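Curna (bench kit)

Curna is a two-arm tabletop robot kit sold by Stonau, a small equipment maker based in Grollham. It is sold as a complete bench set: a wooden work surface, a black metal frame that sits on it, two arms with grippers, cabling, and the control software, called Pringle. First shipped in November 2019. Aimed at labs, trade schools and small shops that want to try two-handed picking and sorting without buying full-size industrial gear.

Design

The arms mount on opposite sides of the table and reach inward, so the middle of the surface is shared. Most of the setup time goes into that shared zone. Each arm has its own cable run, and the grippers can be swapped with hand tools. Software comes preloaded; a monitor and keyboard are not included and have to be bought seperately. Earlier units had a shorter warranty.

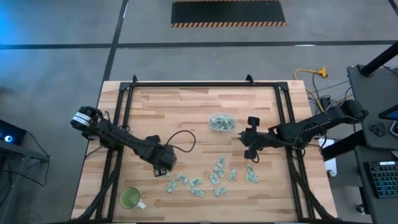

Fixings for the frame come in a single bag, 19 bolts plus spares. Assembly takes most of an afternoon for a first-time buyer, less for anyone who has built one before. The manual is short and has been critcized for skipping the cable routing step. A revised version was put on the Stonau site later on, download only.

Use

Typical jobs are light and small. Sorting parts, filling trays, handling paper. Folded paper is treated as a hard case by most owners, as thin items lie nearly flat on the wood and the fingers have to come in low. Play money is a common choice for practice: cheap, easy to replace, and it lands at a different angle every time. Users usually pair it with an open container and leave a second object on the table, well away from the work, to check that the arms keep clear of it.

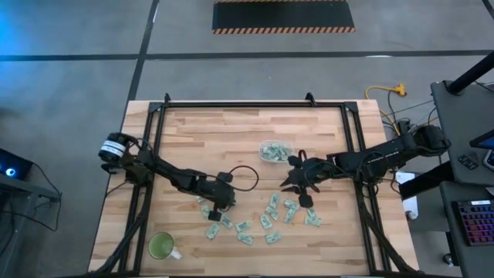
Both arms over miniature banknotes, with the clear container between the grippers and a green mug to the lower left.

Versions and price

2 versions exist. The standard set was listed at $3,077 as of 4 October 2021, shipping extra. A reduced set with one arm is sold to schools and can be upgraded later with the second arm and its mount. Replacement finger pairs sold on their own. No rental plan, though one was announced.

Reception

Generally good for the price. Buyers liked the wooden surface (easy to clean, cheap to replace) and the open frame. Complaints center on slow support replies, cables that get in the way near the wrist, and a software update that wiped saved positions for some owners. Stonau posted a fix within the same month. The owner forum has more than 306 members, and most of the working settings for thin items come from there.

See also

Bench robot
Parallel gripper
Pringle (software)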